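By the middle of August the two arms were bolted down and Erdal Baysal had stopped parking his car in the garage. The neighbours in Clulska noticed the car on the street and asked whether he was selling the house. He said he was building something. They waited for him to go on, and he didn't.

He had printed most of the parts himself. The joints came from a dealer called Onix, who sent 8 of them in one box with the invoice folded on top. The invoice came to 500 more than he had told his sister it would. He put it in the drawer with the takeaway menus.

His sister rang most evenings.

"Does it do anything yet?"

"It moves."

"The cat moves."

The left arm was the older of the two and he trusted it less. It had a way of stopping short of wherever he sent it, by the width of a finger, and then creeping the rest. He called it Khokhar, after a boy at school who had always come into the classroom like that. The right arm had no name. It went where it was told.

He started them on wooden blocks, then on a sponge. The blocks were easy. With the sponge he learned that he had been closing the grippers far too hard, and he spent two nights changing numbers in a file until it came away without dents. After that there was only cloth left, and he had been putting cloth off.

Cloth had no proper shape. He wrote to a man on the Clikwood forum who had got his own machine to fold a tea towel, and the man wrote back one line: pick something with a loud pattern. So Erdal went through the bag for the charity shop and found a piece of camouflage stuff, orange and grey and white on black. He dropped it on the table from shoulder height and let it land how it liked. Then he sat on the stool and pressed the key.

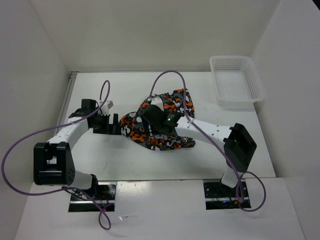
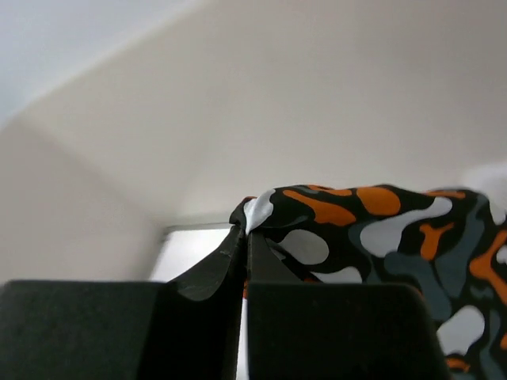 He had given the program 70 seconds. He kept his hand near the switch and watched the cables, which he had never got to lie flat, and thought about what he would tell his sister if she rang now.

She rang.

"I'm busy," he said.

"Is it doing something?"

"It's got hold of it."

"Hold of what?"

He didn't know how to put it. A bit of cloth out of a bag. He could hear her television, and behind it the kettle starting up.

"Come round tomorrow," he said. "Park on the drive — the street's full."

"And then I'll see it move."

"Bring that tablecloth you're always complaining about."

She said it was a good tablecloth and it would want washing first. He said that was fine, and put the phone down on the bench, and reached for the key again.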